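Switching to refills

I stopped buying new shampoo and dish soap in October and started going to the refill shop in Bostau. It takes 2 buses to get there, so I go when several things have run out. You pay by weight, and they take off what the empty container weighs.

My last trip was 400 grams of dish soap and a full bottle of shampoo. The soap is thinner than the Zovgate stuff I used before and I use more of it per sink. I still think I come out ahead.
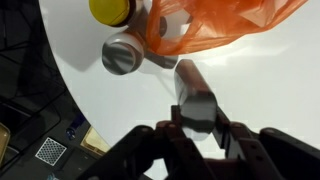
My sister says the bus fare eats up whatever I save, and that I should buy the five-liter jug and be done with it. She may be right about the soap. I have no place to put a jug that size, though.

The shop closes at 6 in winter. Bring your own funnel.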